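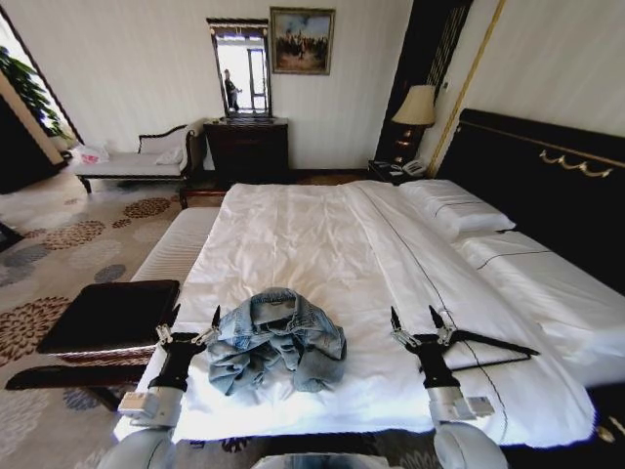 Denim jacket and black hanger on the bed.

Dralten HF-2 Handheld Scanner, Railfan Edition: four months trackside

I have owned five radio scanners and thrown one of them into a drainage ditch, so I come to the Dralten HF-2 with some experience and a certain amount of guilt. The Railfan Edition costs 80 dollars more than the plain HF-2. For that you get the railroad channels already loaded, a longer antenna, and the word RAILFAN on the belt clip in case your family had any doubts.

I bought mine in April and have used it at the grain elevator crossing, on the hill above the yard, and for one long wet evening under the highway bridge waiting for a coal empty that had been parked 33 miles away the whole time. The scanner knew. I had it on the wrong channel.

Setup

Out of the box it works, which puts it ahead of my last one. You charge it, you turn it on, you hold down the button with the little tower on it, and it runs through the railroad band and stops when someone talks. It took me less time than making coffee. Then I tried to name the channels and lost most of an afternoon.

Naming is done with a knob. You turn the knob to pick a letter, press it to accept the letter, and turn it again. If you overshoot S you get T, and if you back up too fast you get Q. My local yard channel is called YARQ and will stay that way until one of us dies. There is a computer program that does all this with a keyboard, but the cable is sold separately and was out of stock both times I looked.

Reception

This is the good part. With the long antenna I can pick up the dispatcher clearly from my back porch, where the old Kudari gave me static and, once, a taxi company. Crews on the road come in from farther off than I expected, and the defect detectors come in best of all. I heard a detector announce its axle count and "no defects" while I was standing in line at the hardware store, and I believe I said "good" out loud.

Hiếu Khổng brought his own scanner, an Olmedo that cost close to twice as much, up to the hill so we could compare. We set them side by side on the tailgate and listened to the same local freight work its way in. On the dispatcher they were even. On the crew handhelds, when the conductor was down among the cars, his was clearer, and he was not shy about mentioning it. When the train left he could still make out the engineer for a minute or two after mine had gone to mush. If you chase trains in hilly country, that might be worth the money to you. I live somewhere flat enough that I can see the headlight before I need the radio.

Scan speed is fine with ten or so channels. Load up everything the Railfan Edition comes with and it gets slow, and you'll catch the last half of a lot of conversations. "...after the arrival of the westbound" is a sentence I have now heard many times without the front of it. Lock out what you don't need. If you aren't near the Gulf Coast you can probably live without the Gulf Coast.

Battery

Dralten claims 14 hours. I got almost 11, with the backlight off and the volume at a level my wife described as "why." Cold cuts into it. Krešimir Halilović, who sold me on this model in the first place, keeps his inside his coat and says it makes all the difference, though it also makes him look like his chest is asking for a track warrant.

It charges through the same plug as my phone, so I already have a drawer full of cords for it. You can't swap in AA batteries. The ditch scanner took AAs, and it is the only thing about it I miss.

The belt clip

The clip is bad. It grips a thin belt loosely and a thick belt not at all. Mine has let go on the hill, on the porch steps, and in a diner bathroom, where it landed on tile and kept right on playing a conversation about a stuck switch. I will say the case is tough. There's a chip out of one corner and no other harm done. I now carry it in a Brudeck camera pouch that cost me nine dollars at a swap meet and holds on like a tick.

Sound

Loud and a little harsh, with a single small speaker in front. Outdoors next to idling locomotives you'll want loud. Indoors you will want the earphone, and so will everyone else in the house. The earphone jack has a rubber cover that came off in the second week. I know exactly where it is, and it is under the bridge.

Things the box does not mention

The keypad lock turns itself off when you plug in the charger. The beep can be silenced, but the setting is on page 59 of the manual, under "Other." Weather alert works and will wake the dead, or in my case the dog.

Would I buy it again

Yes, but I'd buy the plain HF-2 and put the difference toward a better antenna. The preloaded channels saved me some typing and then cost me the same amount of time turning most of them off. If you're new to this and don't want to look up frequencies, get the Railfan Edition and enjoy your belt clip.

Score: 74 out of 100. It would be 80 with a keyboard cable in the box.

Comments (2)

Igor Halás
Same trouble with the clip. I drilled mine and put a lanyard through it. Also, page 59 in my manual is the warranty in French, so check the index.

Dušan Dimitrov
Is the old Kudari for sale? I don't mind the taxis.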